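**Notebook, April, Saturday morning**

Carrying on from the bottle notes. Writing this up before I forget which complaints were mine and which came from the setup crew.

Background for whoever picks this up: Imosden wants the room turnover automated. That means the conference rooms get cleared, wiped and reset between bookings without a person walking in. Bottles first, then cups, then paper, then the loose stuff. The slide they showed us had 3152 room turnovers on it for the year and a line going down next to the word "labor". I asked what the line was based on. It was based on the rooms being the same every time.

They are not the same every time. I have said this in two meetings and I'm putting it here so it's written down somewhere.

What we're doing at this stage is plain hand work. You hold the gripper, you close it on the bottle, you lift, you put it where it goes, you do it again. The recordings go to Turkik and they train on them. 913 grasps logged so far, mostly bottles. My forearm has an opinion about the trigger spring. Softer spring requested, no answer yet.

Notes on the grip itself:

- Ribbed fingers are better than the flat pads on anything round. I was against changing them and I was wrong.
- Close on the straight part of the body. Too high and you're on the slope and the bottle wants to tip.
- Thin plastic dents if you squeeze the way you'd squeeze a full one. A person feels this right away. The logs only have jaw width, so I don't see how the model learns it from us.
- Labels: no difference either way that I can find.

Bottle work in the big room, microphones left out on the tables:

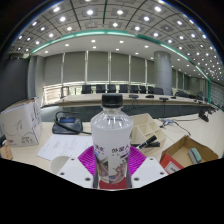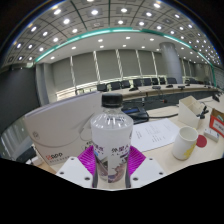
Now the part I keep getting stuck on. Picking up a bottle is maybe the easiest thing the crew does in there. I followed them through three rooms before we started, and what I wrote down was nearly all decisions. Is this paper trash or did somebody leave it and will they be back? Is that cable supposed to run there? Does the half-finished drink belong to the speaker who stepped out to take a call? One of the crew checks the sheet outside the door, looks at the table, and leaves half of it alone. I asked how she knew. She said you can tell. I believe her, and I have no idea how to log it.

Turkik's answer is that anything uncertain gets flagged and a person comes and looks. Fine. So the person still comes. Only now they come when a screen tells them to, for the annoying items, and somebody else (or something else) gets the quick easy ones that used to break up the shift. I'd like one person on the Imosden side to say out loud that this is a different job and probably a worse one. It may still be worth doing. The crew does complain about the late turnovers, the ones that land after 9 at night, and if the machine took those I think they'd hand it over happily. That's the version I would sign off on. Late rooms only, crew keeps the days.

The thing the crew asked for themselves was a better cart. The front wheel on the current one sticks on carpet. No project number for that -- I looked.

Also, for the record, the schedule. Rojanasak did a pilot like this in their own building before us, and I talked to the person who ran the floor there. Bottles worked. Cups worked if they were empty. Cables were a disaster and they ended up taping them down, which then became a task for the crew every evening. So their automation added a chore. She wasn't bitter about it, more tired. I've asked for their writeup and will staple it in here if it ever shows up.

Things to sort out before the next session:

1. Decide what counts as "cleared". Turkik and Imosden have two different lists and neither matches what the crew does.
2. Log weight, even if it's only full / part / empty typed in by hand.
3. Get some failed grasps in on purpose. We are all too careful and the set is far too clean.
4. Two of the crew should hold the gripper for a session, paid, on shift. They offered. My grasps look like an engineer picking up a bottle.
5. Vellari mount has play in it again. Tightened it, came loose by lunch. Thread locker.

Afternoon, added: reran the side approach with the new finger angle. 3 misses, all of them me rushing. Didn't change anything else. Battery pack is on the charger by the sink, please leave it there.

Asked again about the spring.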